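# Staying at Kusholm Guest House: Frequently Asked Questions

Most of what guests ask us before a stay is answered on this page. If your question is missing, write to the front desk through the booking form and you will get a reply the same day.

## Booking and payment

**How do I reserve a bed or a room?**

Use the booking form on this site. Choose your dates, the room type and the number of guests. You will get a confirmation by email with a booking number. Please keep the number, as we ask for it at check-in.

**Do I have to pay in advance?**

You pay for the first night when you book. The rest is due on arrival, by card or in cash. We can't take checks.

**What if I need to cancel?**

Cancel at least two days before arrival and we refund the first night in full. After that the first night is not refunded, but you can move it to other dates within the same year. In August we ask for a week's notice, and the same rule applies to groups of six or more at any time of year.

**Is it cheaper to book through another site?**

No. Prices are the same everywhere, but changes are easier if you booked with us directly. If you used a travel site, you have to make changes there.

## Arrival

**What time is check-in?**

From 3 p.m. to 10 p.m. If you come later, tell us before 6 p.m. and we will send you a door code and leave your key in a numbered locker in the entry hall.

**Can I leave my bags before check-in?**

Yes, from 8 a.m. The luggage room is free on the day you arrive and the day you leave. Longer storage is possible if there is space.

**How do I get to you from the station?**

Take the Tapia exit and turn left. Cross the bridge and walk 360 meters along the canal. Our door is the green one next to the bakery. There is one flight of stairs at the station exit; the elevator is on the other side, at the Cumon exit, and adds five minutes to the walk.

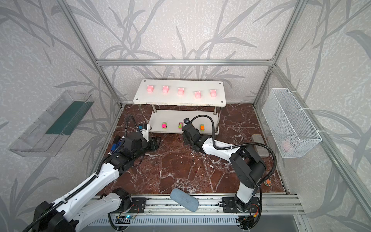
*Five pink pigs on the top shelf, three toy cars below.*

**Is there parking?**

We have two spaces in the yard and they can't be reserved. The public garage behind the Cumon market is open all night. Bicycles can go in the shed – ask for the key.

## Rooms

**What kinds of rooms do you have?**

There are two dorms with six beds each, four double rooms and one family room for up to five people. The family room has its own bathroom. All other rooms share bathrooms on the same floor.

**Are towels and bedding included?**

Bedding is included for everyone. Towels are included in the double rooms and the family room. Dorm guests can rent one at the desk or bring their own. Sleeping bags are not allowed on the beds.

**Can I choose a lower bunk?**

Write it in the comments when you book. We can't promise it, but we try, and guests who have trouble with ladders come first.

**Is the house quiet at night?**

Quiet hours are from 10:30 p.m. to 7 a.m. The two rooms on the street side get some noise from the tram in the morning. If you sleep lightly, ask for the yard side.
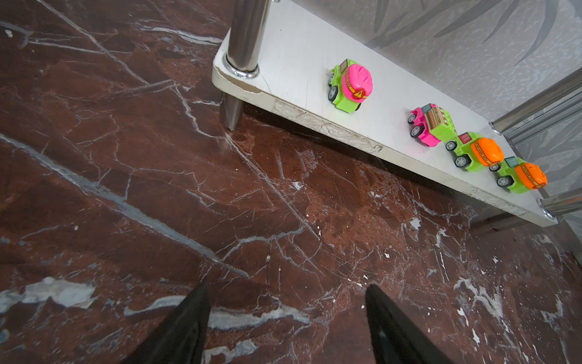 ## Kitchen and common areas

**Do you serve breakfast?**

Yes, from 7:30 to 10 a.m. – bread, cheese, eggs, fruit, coffee and tea. It is not part of the room price. Order it at the desk by 8 p.m. the evening before.

**Can I cook?**

The kitchen on the ground floor is open until 10 p.m. Pots, plates and basic spices are there for everyone. Put your name and departure date on food in the fridge. Anything without a name is thrown out in the morning.

**Is there somewhere to do laundry?**

There is one washer and one dryer in the basement. Both take tokens from the desk. Please don't start a load after 9 p.m., as the basement is right under the dorms. Drying racks are free to use and stand in the hallway by the back door.

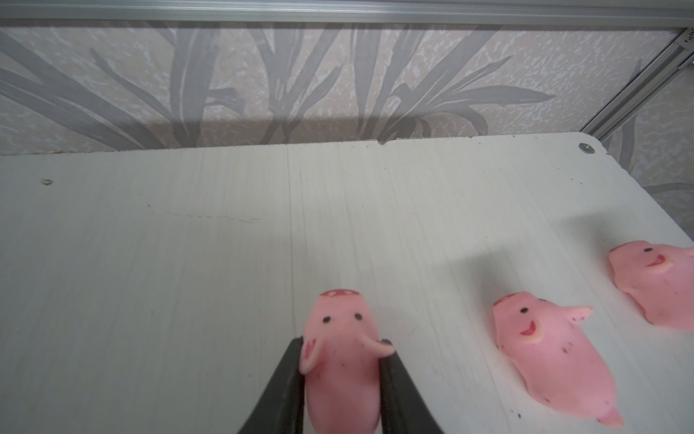 Detergent is sold at the desk in single packets. If you only have a few things to wash, there is a sink next to the dryer that you may use at any time.

**Does the Wi-Fi reach the rooms?**

It reaches all rooms except the far end of the top floor, where it can be slow. The network is called Tisance and the password is on your key card.

## Getting around

**Can you recommend a day trip?**

The lake path starts at the last tram stop and takes three hours on foot. Bring water, as the kiosk halfway along is closed outside the summer months.

**Can I rent a bike?**

We have four. Ask at the desk by 9 a.m. and bring an ID.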